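Category: VR Games / Simulators / Reader Questions

Home | Reviews | Guides | FAQ | Contact

Honiso: Your Questions Answered

Since I put up my Honiso review the same questions keep landing in my inbox, so I've pulled them together on one page.
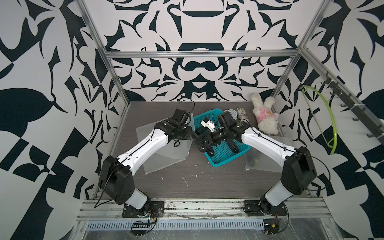

What is Honiso, anyway?

It's a VR lighthouse-keeping simulator from a tiny studio called Istine, and I've been hooked on it since May. You look after the lamp, log the ships, patch up the boat and answer the radio when the harbor calls. There's a story in there too, but it stays out of your way for the first few hours. Once you've earned a bit of money you can redecorate the keeper's cottage, and I went straight for the loudest wallpaper I could find, all big black swirls and petal shapes on white, very much like the walls up there. My wife put the headset on, looked around and asked if I was feeling OK. I love it!

How long does it take to finish?

My first run took me 13 hours, and I was dawdling. I spent way too much of that fishing off the rocks. If you stick to the main jobs you'll be done a lot sooner, but then you miss the night storms, and the night storms are the best bit.

Do I need a big room?

Nope. You can play the whole thing sitting down. I play standing because I like leaning over the gallery rail (and scaring myself silly), but the seated mode is well done. Turn it on in Comfort before you load a save, or your hands end up somewhere around your knees.

Will it make me sick?

The lighthouse itself, no. The boat, maybe. I have a pretty strong stomach and I still had to take a break after my first trip to Nadar, the little island with the supply depot. Set the horizon lock to Full and use snap turning. If that's still too much, you can pay the ferryman to do your supply runs. It costs you coins but no lunch.

How do I make money early on?

Fix things. Every broken lantern and radio you find can be repaired on the bench and sold at the depot. The big brass foghorn went for 385 coins when I took it in, and that paid for my first engine. Don't sell the spare lamp lens, though. I did, and then I had to buy one back for 3000 when the main one cracked in a storm. Painful.

What's the deal with Zanier?

Zanier is the old keeper whose diary pages you find lying around. You don't have to collect them, but I would. There are six hidden in the tower and they open the locked door behind the oil store. I won't spoil what's in there. Check under the stairs, that's the one everybody emails me about.

My save disappeared. Help!

This happened to me too, on the second night. The game only saves when you sleep in the bed or sign the logbook, and it doesn't warn you when you quit. Sign the logbook. Sign it all the time. If your save is there but won't load, a reader named Lesia Polishchuk wrote in to say that turning off cloud sync and restarting the headset fixed it for her, and it worked on my copy as well.

Is there multiplayer?

Not right now. You can share your cottage so that friends can walk around it, but you won't be in there together. I'd love a two-player mode with one person on the lamp and one in the boat.

Can I play without a headset?

There's a flat mode, and it's fine. Picking things up with a mouse is fiddly and climbing the ladder is a chore, so I'd wait for a sale if that's how you plan to play.

Which difficulty should I pick?

Start on Deckhand. Keeper makes the lamp oil burn almost twice as fast, and you'll spend your whole night hauling cans up the stairs. Good exercise in VR, I suppose, but save it for your second run.

Got a question I missed? Drop it in the contact form and I'll add it when I get a minute.

Last updated 15 July 2018

Contact | Privacy | Back to top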